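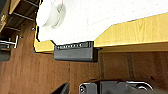
The Fittings Corner at Siramitz

Welcome to our small gallery. Siramitz is a workshop for furniture and wall fittings, and we like to show the parts which customers normally see only for one minute, on the day of assembly. In our brown wood corner we try out brackets before we write the mounting sheet.

White surface with light wood edge
The dark gray bracket sits directly under the white surface, between two pieces of pale yellow wood. Please notice the row of small teeth along its upper part. We chose the light edge for the Gillitz series, because many people asked for something more friendly than plain white.

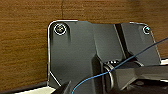

Bracket plate on the wall
Our Sidico plates are delivered in boxes of 50, and every box has a printed drilling template inside. Please hold the template with tape and check the level before you make the first hole. The black plate has one screw in its upper left corner and another near the upper right, so begin with these two upper positions and tighten them by hand. A power tool can easily damage the cross in the screw head.

Plates and edge pieces can be ordered separately from our shop in Leblanc. Delivery takes 3 working days. For orders of more than 500 pieces, kindly write to us first and we will send you an offer.

The next pictures will be added in December.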